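4. Results

4.1 What people say they keep

Respondents were generous with their opinions on throwing things out. Of the 922 households that returned the long form, a large share described themselves as "not the kind of people who keep things," and then went on, over the next two pages, to list the things they keep. The champion was a retired surveyor who declared himself free of clutter and attached an extra sheet because the lines provided had run out. We coded these sheets in full. Pierina Cirillo did the first pass and Yae Fujimoto the second, and the disagreements between them mostly concerned string.

The long form asked for the reason each item stayed in the house. We had drawn up our categories in advance (use, value, memory, obligation) and were quite proud of them. They lasted until the first batch came in. "Obligation" had to be split at once, since a tea set kept for a living aunt and a tea set kept for a dead one behave differently in every later table. The living aunt's set is dusted. The dead aunt's set is moved to a higher shelf each time the household changes address, and by the third move it is usually in a box.

"Memory" gave us a different kind of trouble. Respondents over sixty used it for letters and photographs, as expected. Respondents under thirty used it for cables. When we went back to ask, several said they remembered the device the cable had come with, or remembered that there had been a device. We left these under memory, over the objections of Serena Parisi, whose dissent is recorded in the coding notes at some length.

4.2 What they keep

The home inventories tell a less flattering story. Across the Jelis and Galli districts we logged 2,657 items that their owners placed in the category "broken, to be fixed." Owners were asked when the repair would take place. The most common answer was "this spring," and it was given just as often in April as in the fall. We made return visits to 200 of these items after 18 months. Most were where we had left them. A toaster in Galli had been moved from the left side of a cellar step to the right side, and its owner considered this progress.

Distance from the kitchen turned out to be the best single predictor of whether a broken thing would ever work again. Items stored within sight of the kitchen table were repaired or thrown out fairly quickly, apparently out of irritation. Items in the garage entered a kind of retirement. We had expected the cost of the repair to matter more than it did. People put off a new fuse for as long as they put off a new motor, and with the same expression.

Jelis has a repair shop and Galli does not, so we had also expected a gap between the two. There is a small one, and it runs the wrong way. Xóchitl Cuautle, who carried out most of the Jelis visits, believes that having a shop nearby makes people feel the job is already half done. Her interviews support this, including one with a man who had walked past the shop every morning for six years with no lamp.
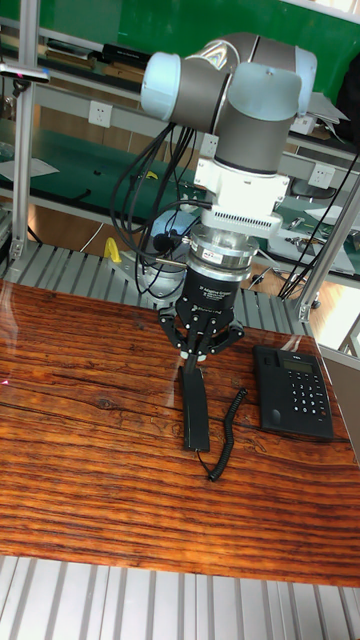

Figure 3

4.3 Who decides

In shared households we asked each adult separately who had the final say over what was thrown out. Most named themselves. In a good number of homes every adult did so, which is arithmetically awkward and explains a certain amount about the basements. Where the adults agreed on someone, that person was usually out at the time of the visit and could not be asked.

Secret disposal is common and widely admitted to, provided the door is closed. Popular methods were the neighbor's trash can, the office trash can, and a sister. Secret retrieval is nearly as common. Liliana De Luca interviewed one couple who had been passing the same fondue set in and out of the house for years, each convinced that the other had stopped thinking about it. We did not enlighten them, in keeping with the consent form.

The weighting scheme used for shared households follows our earlier Undent survey, with one change: lodgers are now counted as adults. They own very little and have strong views about the rest. Removing them shifts none of the results reported in 4.1, but it does lower the rate of secret disposal, and the full comparison is given in Appendix B.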